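4. Insertion into foam boards

4.1 Why we reran the task

Peg and block insertion has become a common way to show that a learned policy works on a low-cost arm. We are wary of it. The block is usually large next to the camera's pixel error, the board is often soft, and the person scoring the run is usually the person who trained the policy. A gripper that lets go of a block somewhere near a hole in compliant foam will sometimes be credited with an insertion that gravity and the foam did most of the work for. The first version of our own policy, Feneo, was evaluated in just this way, and we no longer think the results from that version say much. We reran the task with stricter scoring and with a scripted baseline, Orar, that uses no learning at all.

Orar moves to a stored grasp pose, closes, moves to a stored pose above the recess, lowers, and opens. If a learned policy can't beat it by a clear margin when the board has been shifted, we see little reason to prefer the learned policy.

4.2 Setup

All trials used one small servo-driven arm with a two-fingered gripper, mounted low beside the work area. The targets were pale green foam boards with recesses or holes cut into them, and the blocks were red. We placed the board by hand before each trial within a region reachable by the arm. The operator was told to vary the board's angle as well as its position. We did not enforce a distribution over placements, and an operator who has watched a policy fail in one corner may well avoid that corner later. We have no good way to correct for this after the fact.

Figure 1 shows a rectangular block at a recess near one end of board 4. The lower edge of the block is in the cutout, but the block is tilted. Under the rule used in our earlier evaluation, a pose like this at the end of a trial would have counted as a success, on the grounds that part of the block was inside the recess. Under the present rule it does not.

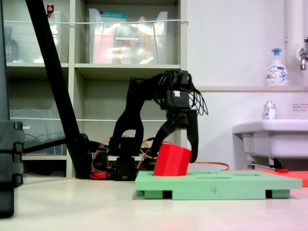
Figure 1. Rectangular block tilted at a recess in board 4, with the gripper open around it. A final pose of this kind is scored as partial.

4.3 Scoring

Each trial receives one of three marks. A trial is "seated" if the block rests level in the opening after the arm has withdrawn. It is "partial" if some part of the block is below the top surface of the board but the block is tilted, caught on an edge, or held up by a finger. Everything else is "missed," including trials in which the block was never lifted.

Marks are given only after withdrawal. This matters more than we expected. With the gripper still near the block, raters looking at a single view tended to give the policy the benefit of the doubt, and a finger touching the side of a block can hold it in a pose that does not last. A still taken in mid-trial, ours included, should not be read as evidence of the final outcome.

Two raters marked every trial from video without being told which controller was running. Where they disagreed, we kept the lower mark. We make no claim that this blinding was perfect. Orar's motion has a stiff, evenly timed look, and a rater who knows the system could probably tell it apart from Feneo after a few clips.

4.4 Conditions

We ran 30 trials per controller with the board in the position used during data collection, and 30 more per controller with the board shifted. Feneo was trained on demonstrations of the rectangular block only. A further set of 20 trials per controller used an octagonal block and a square board with holes in place of shallow recesses. We include this last set because transfer to new shapes is so often claimed for policies of this type, usually on the strength of a few clips.

The octagonal block raises a problem for scoring that the rectangular one does not. Its outline changes little when it is turned by one facet, so an error in rotation is hard to judge by eye. Seen from above, the gripper also hides part of the outline at the moment that would be most informative. In Figure 2 the left portion of the block is behind the jaw, and the opening it covers can hardly be checked at all. We could say from this view that the block is flush or close to flush with the board. We could not say which, and for our purposes the difference is the whole result.

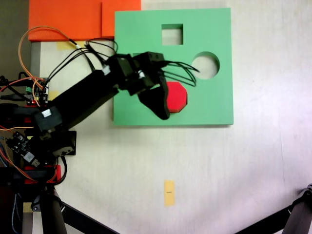 Figure 2. Overhead view of the octagonal block over the lower opening of the square board. The gripper covers the left part of the block.

For this reason we did not accept overhead video as the only source for a mark in the octagonal set. Raters also had a side view, and a trial in which neither view settled the matter was marked partial. This rule lowers the scores of both controllers. It may lower Feneo's more, as the learned policy tends to linger close to the block before withdrawing.

4.5 Results

With the board in its original position, Orar seated the block more often than Feneo did. This is no surprise, given that the scripted poses were recorded for exactly that position, but it is worth stating plainly. A reader shown only Feneo's half of the comparison would have come away with a better opinion of it than the data allow.

With the board shifted, the order reversed. Feneo seated the block in 10 of 30 trials and Orar in 2. We take this as real evidence that the learned policy responds to where the board is. We don't take it as evidence that it has learned to insert. Most of Feneo's remaining trials were partial, and in many of those the block arrived over the correct recess and was then released at an angle. The policy appears to find the recess and then to let go at a height and angle copied from the demonstrations, with little response to contact. A camera-guided script with a fixed release might do as well, and we have not ruled that out.

On the octagonal block neither controller did well enough for a comparison to mean much. The seated trials were few, and they came mostly from placements close to the original one. We therefore make no transfer claim.

4.6 Threats to validity

The boards wear. Foam edges round off with repeated contact, which makes later trials easier than earlier ones. We alternated controllers within each session so that wear would fall on both, but sessions recorded at the start of the study are not directly comparable with those at the end.

Both controllers were also run on a single arm. We attempted a replication at our second site, Tuhiwai, and stopped when the servo calibration there could not be made to hold between sessions. Those trials are excluded. Including them would have widened the spread for both controllers and, as far as we can tell, changed the order of neither comparison.

Finally, the demonstrations were collected by one operator using the Otel teleoperation interface, and the habit of releasing the block slightly early may be that operator's own. If so, the partial marks tell us as much about the training data as about the policy. Separating the two would need demonstrations from several operators on the same boards, and we do not have them.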